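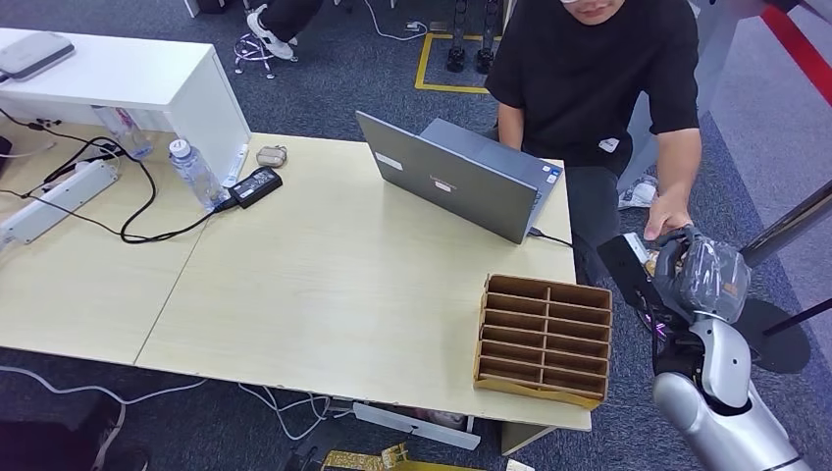
Step 2: Clear the tabletop

Move cables and the power strip to the far side of the table, and stand water bottles next to them. Laptops can stay open along the back. Keep the middle free for sorting.

Step 3: Set out the divided box

Put the cardboard organiser near the front edge, open side up. Use one slot per item and fill the left column first. Anything too wide for a slot goes in the Dosia tray.

Step 4: Label

Write the shelf number on the side, e.g. 113.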